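Pretend kitchen in a box, the quick version

Made this for the play corner on a wet November afternoon and people keep asking how. Total cost: 2 dollars for the tape, everything else we had already. Not fancy.

**What you need**

- one cardboard box, the wide flat kind
- black tape
- scissors or a box cutter (grown-up job)
- a toy cutting board
- a toy knife, the blunt plastic sort
- a dish or pot with two handles
- toy food – one piece is plenty to start with

**1. Cut the box down**

Draw a line low on all four sides and cut along it. You want walls short enough that little hands go over them without bumping. Mine came from a Hikeck parcel, any box will do. If you cut crooked, trim the high side down to match. Don't try to patch the low side up, I did and it looked awful.

**2. Tape it**

Corners first, they split fastest. Fold the tape over the edge and press hard with your thumb. Then a strip along the front where kids lean. Grab the tray and give it a wiggle – if it slides, more tape.

**3. Lay it out**

Cutting board on the left, on a slant. Pot at the front. Knife accross the middle with the handle to the right, swap it round for a lefty. Strawberry goes at the back.
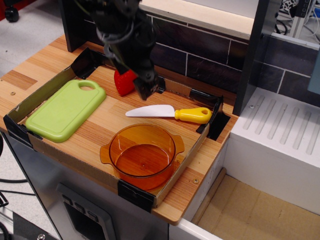
Leave gaps between things. A crammed tray gets dumped on the floor, a roomy one gets played with. Learned that after buying the big Entili food set, 70 pieces, most of them now live under the couch.

**4. Play it**

Simple order works best:

1. strawberry onto the board
2. "chop" it
3. into the pot
4. pretend stir, pretend taste
5. everything back where it started

Say the steps out loud the first few times, then stop talking and let them run it. They will do it wrong. Fine. Soup with a knife in it is still soup.
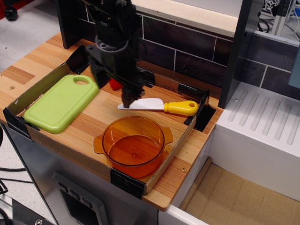 Knife is the bit that gets tricky. Flat on the tray it's hard to pick up by the blade, so point to the handle and wait. Still struggling? Wrap a bit of tape round the handle for grip.

**Cleaning up**

Plastic stuff – warm soapy water, dry with a towel. Cardboard – barely damp cloth, never soak it. Tape lifting at a corner? Peel the whole strip and put on new, don't tape over teh old one.

**Swaps**

No toy food: a rolled up red sock. No pot: any small plastic bowl. Glass ones stay in the cupboard if your kid is a thrower.

Will do a sink version next, same box idea.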